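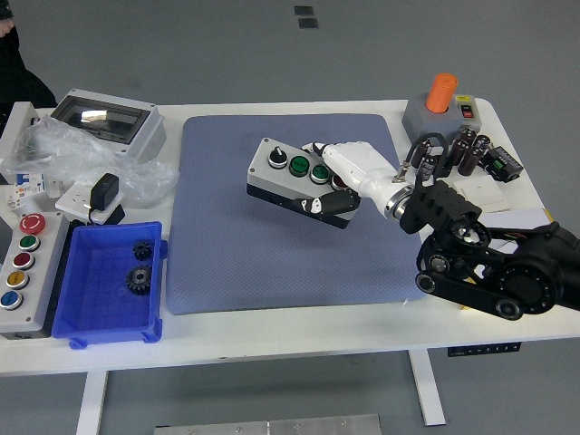
**Ticket 500-121: Label printer skips every second label**
Opened: 17/04/2024
Site: Nillia, packing room
Priority: normal
Status: closed

**Reported**

Printer feeds a blank after each printed label. Started when the new rolls from Harb were loaded. Orders still go out but we are using twice the stock. Nothing changed in Kikport as far as we know.

**Checked**

- Restarted the printer and the Kikport print service. No change.
- Cleaned the gap sensor with a dry swab. No change.
- Printed the built-in test page. It also skips, so the fault is not in the order template.
- Put an old roll back in. Prints fine.

**Cause**

Old rolls have a 63 mm label. The Harb rolls are shorter, and the printer was still using the stored length. It looked for the gap in the wrong place and fed on to the next one.

**Fix**

1. Load the new roll and close the lid.
2. Hold Feed until the light blinks twice, then let go.
3. Wait for the printer to run out its calibration labels.
4. In Kikport, go to Devices, Media, and pick "Read from printer."
5. Save and print a test page.

Ran a batch of 13 labels afterward with no blanks. Same steps sent to Zornell, who have the same rolls on order for July. Old rolls need calibrating again if anyone goes back to them.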